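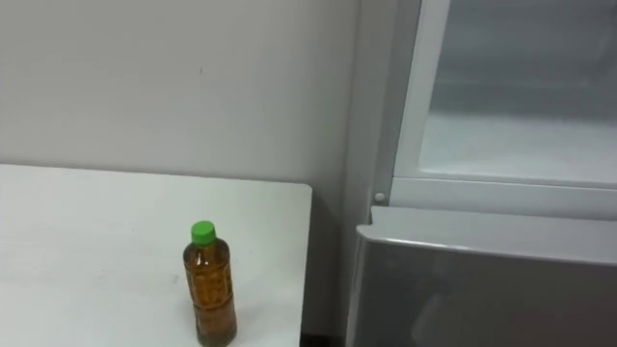
Senad Papadopoulos writes that the July seagrass figures for Nernotmont cannot be compared with last year's, as the transect tapes were laid from a different datum. He is correct, and the table in the last issue should be read with that in mind. The old datum was the steel star picket at the northern end of the boat ramp. The picket had corroded through by autumn and the new one sits 20 metres further along the shore, on firmer ground. Percentage cover for the site as a whole is unaffected. Cover by distance from the high tide mark is affected, and the two series will be plotted separately until an overlap survey has been done.

Revised totals for the July low tides are as follows. At Nernotmont, 247 quadrats were read across the three transects. Zostera was present in most of the mid-shore quadrats, with Halophila confined to the lower end of transect two and the channel margin. Epiphyte load was scored as moderate to heavy. Mud whelks were recorded on all transects, at higher density near the stormwater outlet. At Grukby, 833 gastropods were logged from the rock platform, the bulk of them periwinkles in the upper zone. Limpets were not split to species on the southern side, where the light was poor and the tide had already turned.

Two identifications have been changed on review. The sea star entered as Meridiastra calcar from pool six at Grukby has seven arms on one side of the data sheet and eight on the other, and has been moved to "sea star, undetermined". The nudibranch from the Ouazzani boulder field stays at genus level. Colour alone is insufficient in that group, and the rhinophores are not visible in either of the photographs supplied.

Salinity readings from the Mustorard probe drifted upward over the last two visits and have been withdrawn. The probe has been recalibrated against a fresh standard. Anyone holding earlier readings from the same unit should check the calibration log before using them. Temperature readings come from a separate sensor and stand.

Changes to field method from August 2021:

Quadrats are to be placed on the right-hand side of the tape, looking seaward, and walked on the left.
Sediment is to be scored before cover, by touch, to the first knuckle.
Boulders turned at Ouazzani are to be returned to their original orientation before the next one is lifted. Maximum one boulder per recorder at a time.
Photographs are taken from directly overhead, with the label inside the quadrat and shaded if there is glare.

Site maps have been redrawn at 1:2000 and replace the earlier sheets, which show the old picket. Please recycle the earlier sheets. The tide cut-off for Grukby remains 0.4 m on a falling tide.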